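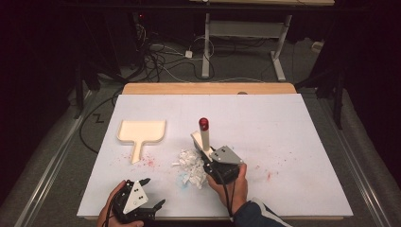 Photo: Édgar Urrego

Wateslow to Close Central Streets to Private Cars

November 26, 2024

The Wateslow City Council voted Monday evening to close 12 downtown streets to private cars on weekdays, beginning in April. Buses, delivery vans and vehicles carrying disabled passengers will be exempt.

The plan removes 137 curbside parking spaces. Drivers will be directed to the Janomen Road garage, where the first hour will be free. A shuttle will run between the garage and Market Square every 20 minutes.

"The city will publish air quality readings for each affected street," said Tharindu Weerakoon, director of transportation. Residents may submit written comments on the delivery schedule to the Department of Transportation until the end of the year.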